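Josbridge Shared Rooms, Mirkenthorpe
Cups, cloths and table shelves: frequently asked questions

Where should cups and bowls be kept?
Drinking vessels and small bowls are to be placed on the raised shelf board of the table stand, and kept off the table surface itself. The space beneath the board should be left clear so that the table can be wiped from either side.

Does it matter how they are arranged?
Users may arrange items as they wish, provided that handles do not project over the front edge of the board. Glass should stand apart from heavier mugs.
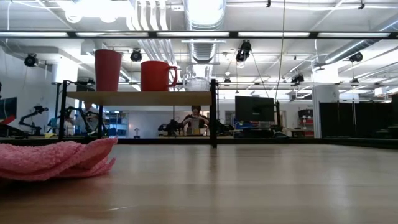 A table stand with red cup, red mug and glass bowl; folded pink cloth to the left.

How much may be placed on a stand?
The Cuesta stand may carry up to 800 grams, and the smaller Rotton stand up to 500 grams. A full bowl counts towards this limit — please weigh it if in doubt.

Which cloths may be used on the tables?
Only the soft cloths issued with each room may be used on wooden tops. Scouring pads and abrasive creams leave marks that cannot be removed. After use, cloths should be rinsed, wrung out and hung on the rail by the sink. Dry cloths are folded and returned to the table.

What should I do if something is broken?
Please report breakages to the front desk on extension 1756 before leaving the building. No charge is made for a single cup or mug. Broken glass must be wrapped in paper and handed in at the desk.

When are the stands inspected?
All stands are inspected each August. Loose boards found at other times should be reported in the same way as breakages.

Page last reviewed: Jan 10, 2024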